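Seed cleaning and drying at Kellbridge: your questions

I run the cleaning and drying shed at Kellbridge, and from the end of harvest until well past February my phone rings with more or less the same questions. So I've written the answers down. If yours isn't covered, ring me before you load the trailer, please, and not when you're already in the yard!

What sort of seed do you take in?

Wheat, barley, oats, peas, field beans, linseed, and most of the small stuff: clovers, vetches, phacelia, mustard. I do grass seed as well, but I like a bit of warning with it because it's light and fluffy and it bridges in the hopper if you look at it the wrong way. I don't take anything that has already been dressed with a chemical treatment. The lines here are shared, and someone's milling wheat might be following yours.

Is there a minimum load?

For cereals I ask for 3 tonnes, as it takes me nearly as long to brush out the cleaner and change the screens as it does to run a small lot. Small seeds are different and we can talk about it. Tumaini Mbwambo grows caraway and coriander on a few acres up the lane and his whole crop comes down in bags, which suits me fine, we just tip it by hand.

How wet is too wet?

I'd like cereals in under 20 per cent moisture. Above that I can still dry them, but it goes slowly and you pay for every point we take off. Oilseeds need to be a good deal drier than cereals to store safely, so don't assume that what was fine for your barley is fine for your linseed. If you haven't got a meter, bring me a sample in a sealed bag. Not a paper envelope, and not a bag that's been on the dashboard since breakfast. I'll test it while you wait.
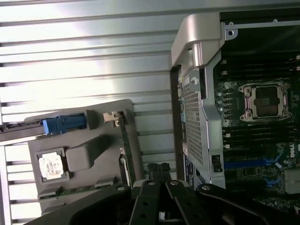 How should I take a sample?

From lots of places. One scoop off the top of the heap tells me about the top of the heap and nothing else. Use a spear if you have one, go in at several depths and in the corners, tip it all into a clean bucket, mix it with your hands and then fill the bag from that. Write the field name, the variety and the crop on the outside in something that won't rub off. I've got a shelf of mystery bags from last year and I'm still not sure about half of them.

What does the cleaner take out?

It's a Jedach screen cleaner with an aspirator at both ends. The air lifts off chaff, dust and light shrivelled grains, the top screen holds back anything bigger than the seed (bits of straw, pods, the odd snail) and the bottom screen lets the small weed seeds and broken grain drop through. What it can't do is separate things that are the same size and weight. Cleavers in clover are a misery, and wild oats in oats are worse. For those I have an indented cylinder, which sorts on length and helps a lot with some mixtures, but there's always going to be a sample that beats me and I'll tell you so before I charge you for trying.

Will I get my screenings back?

If you want them, yes. Tell me when you book. Plenty of people feed them to hens or sheep, though do think about what's in there first, as some weed seeds go straight through a sheep and come up again wherever she's been. If you don't ask for them they go on the heap here.

What temperature do you dry at?

It depends what the crop is for. Feed grain can stand a fair bit of heat. Seed you're going to sow can't, and malting barley can't either, as it has to stay alive. I dry sowing seed low and slow and I won't be talked into hurrying it, even when the yard is full and somebody's lorry is waiting with its engine running. Please tell me at booking if it's for sowing. I can't put the germination back afterwards.

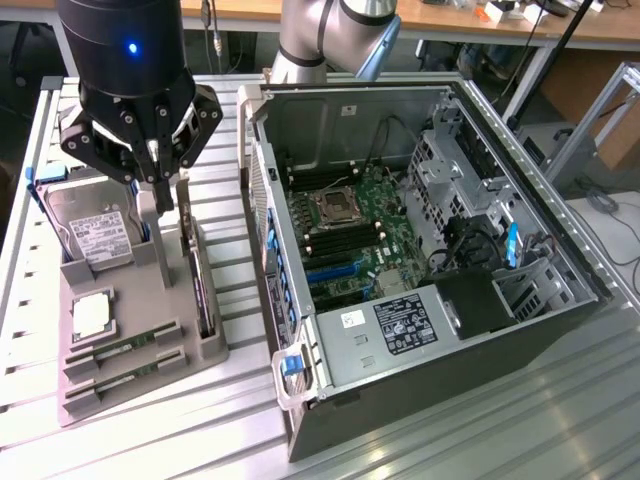 Labels are the thing I nag about more than any other, so here goes. Every tote and every bag that leaves the shed carries two, one tucked inside and one sewn or stapled on the outside, with the lot number, crop, variety and the date it was cleaned. People grumble that it's too much print for a bag of barley. Well, the hard drive in the photo has a white label covered in small writing and barcodes, and that's something you could hold in one hand, so I don't feel bad about putting four lines on a tote! If a label comes off in your store, ring me with whatever you can remember and I'll try to match it up from the book.

Can I bring my own bags or totes?

You can, so long as they're clean and dry and haven't had fertiliser in them. I'll turn them inside out to check. Otherwise I sell new woven sacks and I keep second-hand totes when I can get them. Mārtiņš Vītola brings his own wooden boxes with lids, all stencilled, and I'm always a bit jealous of them.

Do you test germination?

I do a simple one on damp paper for my own peace of mind and yours: 50 seeds, kept warm, counted after 7 days. It's a good rough guide to whether you ought to be raising your seed rate. It isn't an official test and it won't do for selling certified seed, so if you need the proper paperwork, send a sample to a licensed lab and leave yourself plenty of time. Everyone else will be sending theirs that same fortnight.

Can I leave seed with you over winter?

A little. There's room for roughly 4,000 sacks on the raised floor, and it's first come, first served. It's dry and I keep the rodent boxes up to date, but it isn't chilled, so I'd rather not hold small seeds through a warm spring. Valentyna Antoniuk looks after the store book, so ask for her when you want to come and collect.

My combine left a lot of rubbish in the sample. Is it worth changing the settings?

Nearly always! Every bit of green weed you leave in the field is a bit I don't have to dry. Try the fan first and then the sieves, one change at a time, and get down and look behind the machine after each one. Slowing the drum helps with split peas and beans. Hnat Levchenko spent one whole afternoon fiddling with his before he started on the beans, and it was the cleanest load I had all season.

When should I book?

Before you cut, if you can manage it. A guess is fine and I'm used to moving things about when it rains. I'm usually in the office by 7 in the morning, and after that I'm in the shed with ear defenders on, so leave a message and I'll ring you back when I stop for tea.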